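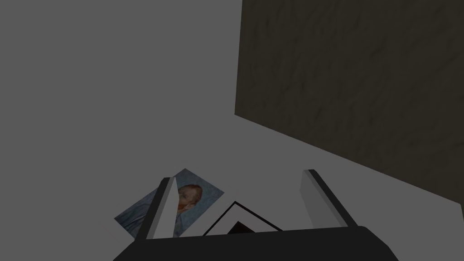
I have been teaching simulated robots by remote control since March, mostly in the evenings after work, and I keep getting asked what that involves. So I'm writing it down, partly for Naveen Chaudhary, who is starting on the same thing next month and has sent me a list of questions.

The setup is simple. I run the simulator on my desktop machine and drive the robot with a pair of hand controllers. My left hand moves the left arm, my right hand moves the right arm, and the triggers close the grippers. Everything I do gets recorded as a demonstration: the camera views, the joint positions, and whether each gripper was told to open or close. Later a policy is trained on those recordings and we find out how much of my sloppiness it picked up.

The shared project is called Narik. There are four of us putting demonstrations into it. As of last night the count was 1493, and 625 of those are mine. I threw away a lot more than I kept.

Naveen asked what makes a demonstration bad. Dropping the object is the obvious one, but a drop with a clean recovery is often worth keeping. What I delete are the runs where I hesitate. If I stop over an object for three seconds while I make up my mind, the policy learns to stop there too, and it doesn't know when to start again. My early recordings were full of that. Poonam Rajput went through a batch of them and wrote "pause" next to nearly every one.

Flat things are the hardest for me. Cards, prints, paper, anything that lies flush with a surface. You can't come down from above with the fingers wide and expect much, because there's no side to grab. What works better is to get one finger down near an edge, slide the card until part of it hangs over the side of the table, and pinch it there. On the floor there is no side, so I press lightly with one finger, drag toward the other, and hope it tips up. I get that right maybe one time in three.

It took me a while to get used to the different views too. From the gripper camera the fingers look huge and I lose track of where the table ends. From the head camera I can see the whole room, but the depth is hard to judge, and I used to close the gripper well short of the object. Now I use the head view to get close and the gripper view for the last little bit. Gwawr Pritchard does it the other way around and is faster than me, so don't take mine as the rule.

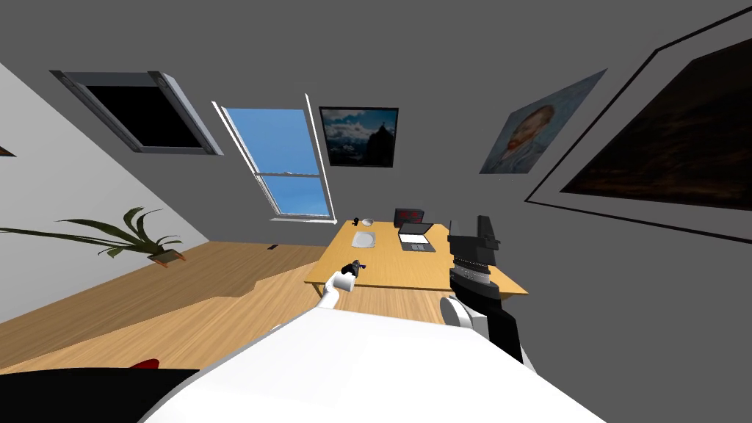
Two arms make it harder again. When I concentrate on the left one, the right one drifts, and I've knocked plenty of things off desks with an elbow I wasn't watching. My fix is to park the idle arm before I start, up and out of the way, and rest that hand on my knee. It makes for dull recordings, but they're usable.

Small objects go better if I slow down only at the very end. I used to creep the whole way across the desk. Sunita Lodhi pointed out that my runs were twice as long as hers, with nothing extra in them.

Some practical notes for Naveen:

Record in blocks of 50 and then take a break. My last ten are always worse if I go past that.

Reset the room fully between runs, even when it looks fine. I once recorded a whole evening with a card stuck slightly inside the table surface.

Write down the task wording before you begin. "Pick up the card" and "move the card" ended up as separate tasks in our files and we had to merge them by hand.

Check the gripper calibration each time you restart. Mine reads as slightly closed after a restart and I have to squeeze both triggers all the way once to clear it.

The first policy we trained, on 1003 demonstrations, could reach most objects and close on them. It was poor at letting go. I went back through my own recordings and found I often ended the run the moment the object touched down, before the fingers had opened all the way. I now hold each recording until the gripper has backed off a hand's width. We'll train again once there are enough of the new ones, and I'll post the numbers when I have them.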